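Workshop tips: trying out gripper fingers at home

I've had two sets of fingers on the hand-held gripper since June and a few of you have asked which I'd keep. Short answer, it depends what you pick up all day. Long answer follows, with the things I wish I'd written on the lid of the box when I started.

The two sets are the Lamel soft ones, which are ribbed and bend round whatever they meet, and a plain pair of hard black blocks that I got from Ó Ceallaigh with the mounts already on. The Lamels cost more and feel lovely. The blocks look like something you'd wedge a door with.

Start with household things you know well. I wasted a whole evening on foam test cubes, and all I learned was that both sets can pick up foam. Go round the kitchen and bathroom instead and fill a tray: a teaspoon, a sponge, a bar of soap, an egg cup, a peg, a folded flannel. If it annoys you to pick it up with oven gloves on, it belongs on the tray.

Do the same number of goes with each set. I do 20 per object, then swap fingers and do the same 20 again before I put the object away. If you do all of one set on Monday and the other at the weekend you'll have got better at squeezing in between, and the second set will look cleverer than it is. Ask me how I know!

Mark your starting spot. A bit of masking tape under the tray edge does it, and it peels off a wooden table without a fuss if you don't leave it for weeks.

Screws next. Finger screws work loose, all of them, and a finger with a wobble will have you blaming the rubber, the trigger, the weather. I nip mine up every 15 goes with the short hex key (tie it to something, I've lost three). Don't lean on it, though — the threads in a plastic mount strip very easily and then you're into glue.

Write down the failures in words. My first sheet had ticks and crosses and by Thursday I couldn't remember what any of the crosses meant. Now I put "slid out the bottom" or "knocked it over coming in" and it's far more use. Across everything I logged 102 drops, and most of the ones with the hard blocks were the knocking-over sort, so that was me coming in too low and no fault of the fingers at all.

If you're recording as you go, check the disk first. My Skedel recorder names its files by number and carries on quite happily when there's no room left, so clip 1326 is the last one from that evening and everything after it is gone. I still sulk about it.

Now, soap. Éabha Mac Mathúna at the Usengate repair evenings swears by soap as the one object worth testing with, and I've come round to her way of thinking. A round bar is smooth, it's heavy for its size, and there's hardly a flat bit on the side to get hold of. Leave it in its dish for the test, too, as the rim makes you come in from above and think about how wide to open.

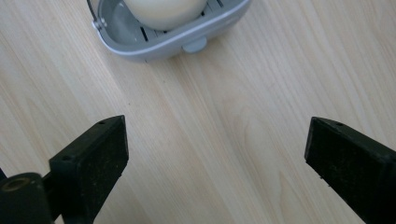 With the soft Lamels I got a good hold nearly every time on a dry bar, and a hopeless one on a wet bar, where the ribs just fill up with slime and you have to go at them with an old toothbrush. The hard blocks were fussier about the angle but they didn't mind the wet nearly as much, and they wipe clean in a second. For flannels and sponges there's nothing in it. For the teaspoon I'd take the blocks, and for the egg cup the Lamels, no contest.

Wipe the fingers between objects whichever you use. Plain damp cloth, then a dry one. Washing-up liquid leaves a film and you'll be chasing odd results for an hour.

Next on my list is a strip of bicycle inner tube over the blocks, held on with double-sided tape. If anyone's tried it already, tell me which tape, the one in my drawer let go when I tested it on a scrap.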